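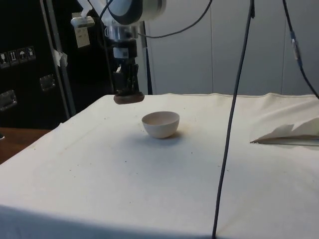 Table setting for cookies

A cookie setting is a simple way of laying a table when only cookies or other small dry sweets are served, without a full meal. It usually consists of a cloth, one or more small bowls and paper napkins. Plates are optional.

Cloth

Cream and white are the most common colors, because they suit almost any dish. The cloth is laid flat and smoothed by hand from the middle to the sides. Crumbs are easy to see on a pale cloth - dark ones especially - and they are brushed off before the table is laid again.

Bowl

The bowl is normally ceramic, white or off-white, with a rounded body. A small bowl holds up to 8 cookies of ordinary size, or roughly 100 grams. Soft and crisp cookies are kept in separate bowls, as the crisp ones take moisture from the soft ones.

Napkins

Paper napkins are placed at the side of the table, folded once. Used napkins are not returned to the bowl.

Regional use

In the handbook Zenia, published by Otico in March 2018, Pejman Azimi describes the custom in the town of Bundeck, where the bowl is set out empty and filled only after the guests sit down. He recorded it in 32 homes - mostly in February, when visits are frequent.

See also: Tablecloth, Tea table, Cookie jar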